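Jytte Ingvarsson
Mar 13, 2019

OK, a few people asked what I do all day now that I've moved over to the robot side of things. Short version: I tidy bathrooms very slowly, through a machine. Longer version in this thread.

2/ The job is teaching by doing. Somebody drives the arms, the robot records every joint and every squeeze of the gripper, and later a model trains on all of it. Do the same chore enough times and it starts to get the idea. That's the hope, anyway!

3/ There are two ways we do it at Irnley. One is by hand – you grab the arm by the wrist and walk it through the motion like you're teaching a kid to bowl. The other is remote control, where you never touch the robot at all.

4/ I learned by hand first. It's great for big, simple moves (open a drawer, push a door) and terrible for anything small, because your own arm keeps getting in front of the cameras. My first 70 runs had so much of my sleeve in them that Selma made me throw the whole batch out.

5/ Selma Begović is the one who trained me, by the way. She can drive both arms while talking about her weekend. I still stick my tongue out when I concentrate.

6/ Since February it's been bathrooms. We had a kitchen before that, which I loved, big flat counters and room to swing an elbow. Bathrooms are tight and everything in them is small and slippery. And there's a mirror!

7/ The mirror deserves its own post. The robot sees the sink, and then it sees a second room with a second robot in it. Karagiannis (our software, long story about the name) used to reach for the reflected stuff. I laughed for a whole afternoon and then had to label all of it.

8/ Toothbrush day:

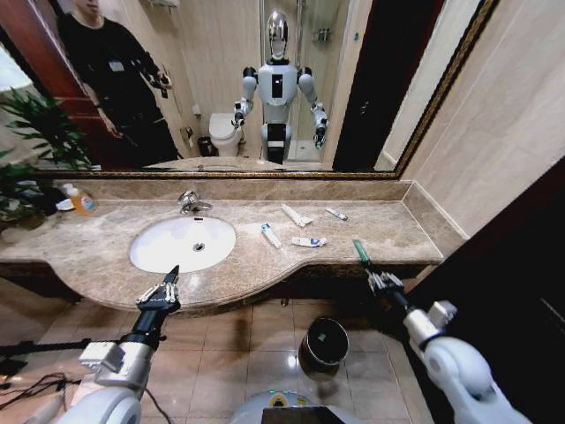

Jytte Ingvarsson

9/ Right gripper's got the green toothbrush, left one is open over by the sink. Toothbrushes are my nemesis. Close the fingers a hair too far from the middle and the thing tips over, and then you're chasing a tipping stick with a hand that has two fingers and no feeling in it.

10/ The little tubes are next on the list. I like them scattered at odd angles, so I mess them up again between runs. If they always start in the same spot, all the robot learns is that spot.

11/ Number people: the goal for this room is 900 good runs. We're at 188. A good one takes me roughly 3 minutes, and a bad one takes longer, since I'm stubborn and keep trying to save it.

12/ And yes, we keep some of the bad ones! If I fumble and then recover, that's gold. Selma says the recoveries are worth more to her than the clean grabs, which is very kind to those of us who fumble a lot.

13/ Someone from the Trivville meetup asked if it hurts your hands. Thumbs, a bit. Mostly it's the shoulders, you tense up without noticing. I stop and stretch between batches now and it helps a ton.

14/ Next up is wiping down the counter, which I've been told is "basically the same thing." It is not the same thing. A cloth has no shape! I've had one go at it on the Gromutska rig and I'd rather do toothbrushes all week.

15/ Ask me stuff if you want, I'm around tonight. Will do a separate thread on the hand controllers, there are too many questions about those to squeeze in at the end of this one.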